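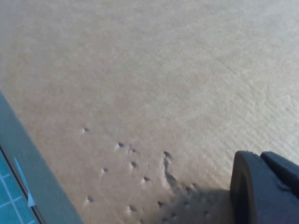
Section 4. Storing Records in Cellow Drawer Units

4.1 Before You Begin

Drawer units hold paper index cards and small envelopes. They are not intended for liquids, batteries, or bound volumes. Choose a flat shelf away from heating vents and direct sunlight, and wipe it with a dry cloth.
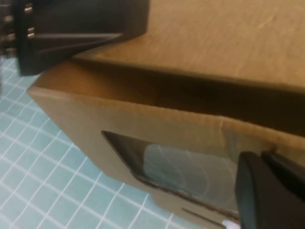 Staff at the Skonmont reading room should allow new units to stand in the storage area overnight before any cards are placed in them. Units delivered after 4 p.m. are opened the following morning.

4.2 Loading Cards

1. Sort the cards by accession number, lowest number first.

2. Place a divider after every eight cards. Write the first number of each group on the divider tab in pencil.

3. Set the cards upright in the drawer. Leave enough space to tilt them forward with one finger.

4. Close the drawer slowly and confirm that no card is caught at the back.
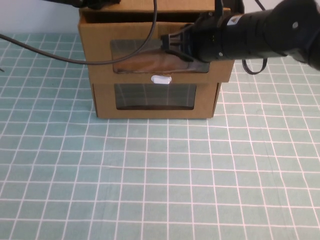 4.3 Labeling and Registration

1. Write the unit number on the Form 732 register sheet, followed by the shelf letter.

2. Enter the first and last accession numbers held in each drawer.

3. Send the completed sheet to Mhairi Paterson in Collections. Keep a copy with the unit. 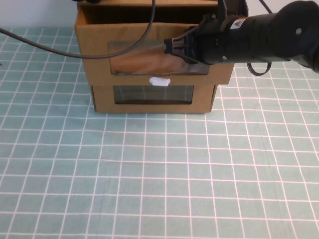 Registered units may be moved only with written approval from Collections. Requests should state the present shelf, the proposed shelf, and the name of the person responsible.

CAUTION: Do not stack units more than four high. Do not lift a unit by its drawer.

NOTE: The register is reviewed each September. Questions about missing sheets should be directed to Vinh Bùi.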